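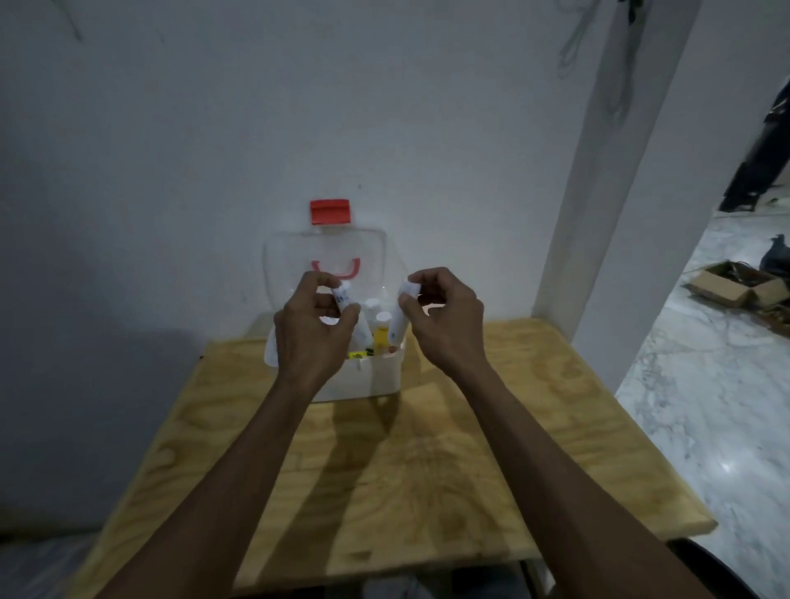
HLT 215: Workplace Health and Safety
Handout 2: Stocking and checking a first-aid box
Instructor: Noémi Hegedűs
Lab section: Iraklis Stergiou

Read this before the lab. You will work in pairs, one box per pair, and hand in the contents sheet before you leave. Bring a pen and a permanent marker. Gloves are in the drawer under the sink.

1. What the box is for

A small box covers the first few minutes of a minor injury: cuts, scrapes, small burns, splinters, sprains. It does not replace the wall cabinet or the AED. At the Dranberg site, which we use as the case for this unit, there is one wall cabinet on each floor and a small box in every workroom. The small boxes get opened most and checked least, so they are where things run out or expire.

2. Emptying the box

Clear the table first and wipe it down. Set the box at the back with the latch facing you and open the lid all the way so it stays up without being held. Take out everything, including anything lying flat on the bottom. Put the supplies to one side of the box, bottles standing, rolls lying down.

Sort into these groups:

Liquids (saline, antiseptic, eyewash)
Ointments and creams
Bandages and gauze
Adhesive dressings
Tools (scissors, tweezers, thermometer)
Anything else

Tubes get mixed up more than any other item. Two white tubes of the same size can hold very different products, so take them out together and read both labels in full before writing either one down. The expiration date on a tube is usually pressed into the crimped end and may be hard to read. Tilt it toward the light.

3. Checking each item

For every item, write down the name, the size, the expiration date and the condition. Use the words on the label. "Cream" is not enough.

Discard an item if:

the date has passed or can't be read
a sterile wrapper is torn, open or stained
a liquid is cloudy when it should be clear
a tube is split or the cap is missing
nothing on it says what it is

Items that expire before the end of the term can stay in the box, but mark them with a dot on the label and put them on the reorder list. Medicines go in the return bin and not in the trash.

4. Putting things back
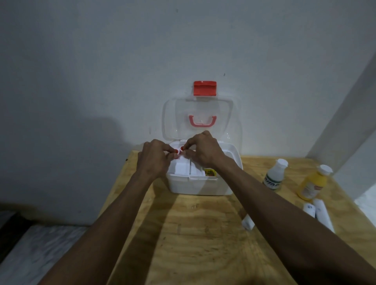

5. Order of packing

Wipe out the inside of the box and let it dry. Check that the dividers are seated. Then pack by height. Tall bottles go toward the back, standing up with the caps closed tight. Small containers go upright in the front compartments, caps up, where they can be lifted out with two fingers. Rolled bandages go in last, on their sides.

Close the lid slowly. If it does not latch with light pressure, something is too tall. Do not force it. Pick the box up by the handle, tip it gently, and listen for anything sliding.

6. Contents sheet

Each pair fills in one sheet. Date it, print both names, and tape a copy to the wall beside the box. The lab score is out of 100. Missing expiration dates cost 2 points each.

For discussion next time: who at Dranberg should do the monthly check, and who should cover when that person is out?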